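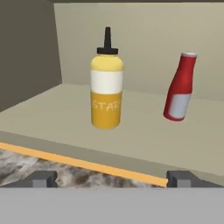 Skornside, April 2022

The ketchup leans and the mustard says STAR. I've looked at those two bottles so often that I could draw them from memory, grey fingers and all, and I work in a packing shed where you'd think I'd have real bottles to look at.

Estico want a robot arm on the condiment line. Before any of it reaches us it has to learn in a simulation, a sort of cartoon kitchen with a table and plain walls, and those of us who pack the mixed cases have been asked to go through the runs and mark each one good or bad. I've done 1,544 of them. It comes out of my packing hours, and my packing target hasn't moved.

Tülin Ertürk, who runs our shift, is keener than I am. Her wrists are bad and she'd happily never lift another case. Fair enough. I asked her what the 24 of us will be doing once it works and she said "minding it", which is what they told my brother-in-law at Schouten. He minds three machines now, on his own, for the same money. He used to have people to talk to.

We had a meeting in February. Patricio Cuesta came over from the Zusley office with slides, and the word "freed" was on most of them. Freed from what, and to go where? He said retraining would be offered. I asked how many places and he said ten, subject to numbers, and then it was time for the sandwiches.

I'm not against the thing. I'd like somebody to show me it can cope with a sticky cap, a split tray and a label hanging off, all before the first tea break, because the tabletop in those pictures is cleaner than anything in our shed has ever been. And I'd like the marking paid as marking. I've put that in writing twice and I'm still waiting for a reply.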